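Projects > Kitchen Surfaces > Mirkimum > README

May
by Štefánia Kuruc

# Mirkimum: a word list for stone countertops

Mirkimum is a small text dataset of the words people use when they write about stone countertops. It holds short passages from shop listings, care leaflets, installer notes and letters from owners, each one tagged by hand. I started it because the same slab can be called marble, granite or quartzite depending on who is selling it, and I wanted to see the terms side by side.

The set is text only. It has no measurements of stone and no lab results.

## What is in it

- `passages.tsv`: the passages, one per line, with a source code and a tag string
- `terms.tsv`: 59 headwords with their spellings, plurals and near matches
- `notes/`: tagging notes, in the order they were written
- `old/`: the first tag scheme, kept for people who built on it

No passage is longer than 100 words. Longer ones were split at a sentence break and share a parent code. If you need the text whole, join on the `parent` column and sort by `part`.

## Where the text came from

There are 5 source groups. The largest is the Dondico showroom archive, which covers printed listings and the handwritten cards that went with sample tiles. Pastor supplied care leaflets. The Lulau installers let us copy their job notes with names and street addresses taken out. The other two groups are letters from owners and a set of classroom handouts on building stone.

Handwritten cards were typed up by Vinh Mai and me. Where we could not agree on a word, it is marked `[?]` and left out of the counts in `terms.tsv`.

## Tags

Each passage gets one or more of 7 tags: color, pattern, finish, edge, wear, care, price. Most of the arguments were over pattern. Writers use "vein," "thread," "river," "crack" and "lightning" for much the same thing, and "crack" can also mean an actual crack. We settled on these rules:

1. A pale line in darker stone is `pattern`, whatever the writer calls it.
2. "Crack" is `wear` if the passage mentions repair, filling or a complaint. Otherwise it is `pattern`.
3. "Mottled," "cloudy" and "speckled" are `pattern`. They used to be `color` and you will still find them that way in `old/`.
4. Brown, gray and every mix of the two are `color`. Do not try to split "brownish gray" from "grayish brown."
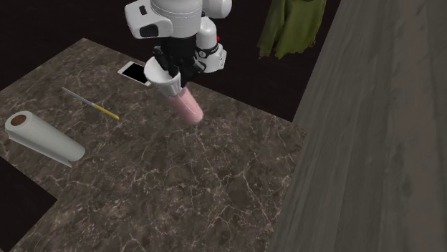
## Column list

`id` is a plain integer and never reused. `src` is a two-letter source code. `parent` is blank for passages that were never split. `tags` is separated by semicolons, in no set order. `text` keeps the original spelling, including mistakes. Line breaks in the originals were turned into a single space.

Files are UTF-8. Some listings have a degree sign or a fraction character in them, and older spreadsheet programs may garble those when opening the file directly. Import it as text and set the encoding yourself.

## Known problems

The listings lean heavily toward dark stone. Dondico sold more of it, and its cards for pale stone were thrown out in a move before we got there. Do not use the color counts as a guide to what people have in their kitchens.

"Marble" is unreliable throughout. In the listings it often means "has veins." We did not correct it, and there is no column for what the stone really was. 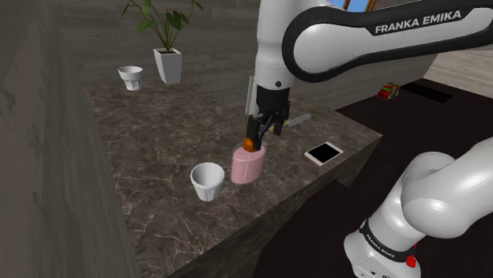
The care leaflets repeat one another. Pastor reprinted the same advice on vinegar and lemon juice for years with small wording changes, and we kept each version. If you are counting terms, drop the near copies first. The script `dedupe.py` in the main folder does this with a simple word overlap test, and the cutoff is set on the first line.

Installer notes use a lot of short forms. "Ez" is eased edge, "bn" is bullnose, "spl" is splash. The full list is in `notes/shortforms.txt`. "Hn" is honed in the older notes and was later used for one installer's initials, so check the parent passage.

## Use

Free to use for teaching and research with credit to the Mirkimum list. Please ask before reprinting the owner letters in full.

Corrections go in the issue list. Give the `id` and the tag you think is wrong. I go through them on Wednesday evenings.

---

Comments

**tilesaw_ren:** Is "leathered" under finish or pattern? I see both.

**Štefánia Kuruc:** Finish. The pattern ones are left over from the old scheme. I will fix them.

**Oddment:** The join on `parent` puts part 10 before part 2 for me.

**Vinh Mai:** `part` is being read as text. Convert it to a number before you sort.

**granby k:** Used the short forms list to read my own installer's invoice. Thanks.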